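Section 4: Setting Up the Cabinet Task

Read sections 1 to 3 first. If you skipped them, the arm will find out before you do.

4.1 Placing the robot

1. Open both cabinet doors by hand and swing them well clear. The Gomach controller can open doors, but it has views about hinges, and you don't want to hear them on day one.
2. Drive the base up to the cabinet, square to the shelf, and stop with 660 mm between the bumper and the shelf edge. Measure it. Everyone thinks they can eyeball it.
3. Lock the base. The light on the rear panel stays on when the lock has taken.
4. Check that the wrist cable has slack on both arms. It needs a loop it can move around in, and it must not pass between a door and its hinge.

Caution: Keep hands out of the cabinet while the arms are enabled. The fingers stop when they meet resistance, and resistance could be you.

4.2 Teaching the approach

1. Select Teach on the pendant and pick one arm. The other one parks itself.
2. Jog the gripper in low, toward the opening, with the fingers slightly apart.
3. Save the point as APPROACH before you go anywhere near the shelf.
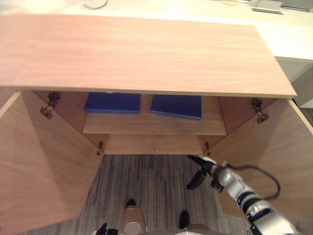
Lertchai Kaewsai adds that the approach point should be saved twice, under two names, as the pendant will happily overwrite the first one without asking. He lost an afternoon to this in September and would like company.

4. Raise the arm to shelf height and save SHELF.
5. Run APPROACH to SHELF at 10 percent speed. If anything touches a door, go back to step 2 and be humble.

Note: Error 581 means the path crosses the robot's own body. Move the elbow out and try again. Error 1482 means the same thing, in a worse mood – restart the pendant.

4.3 Setting the grip

1. Start with the hand fitted for boxes, fingers over the top and thumb below the front edge.
2. Set the grip force to Low. File boxes dent, and a dented one never sits straight again.
3. If the box is still in its plastic film, switch the surface setting to Slick. Film slides under the fingers and the hand takes that personally.
4. Draw the box toward the front of the shelf in short pulls. Pause after each and let the hand settle.
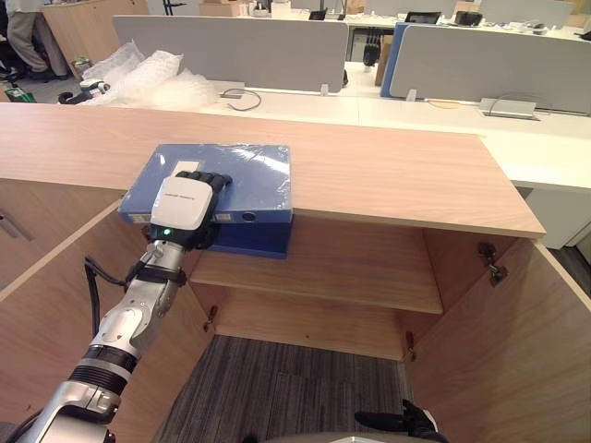

Do I have to teach the points again after moving the cabinet?
Only APPROACH and SHELF. The grip settings stay with the hand and don't care where the furniture is.

4.4 Finishing up

1. Send both arms to Park and wait for the tone.
2. Disable the arms, then unlock the base. In that order, please.
3. Back up the taught points to the Drokside folder, with your initials in the file name. "final_final2" is already taken.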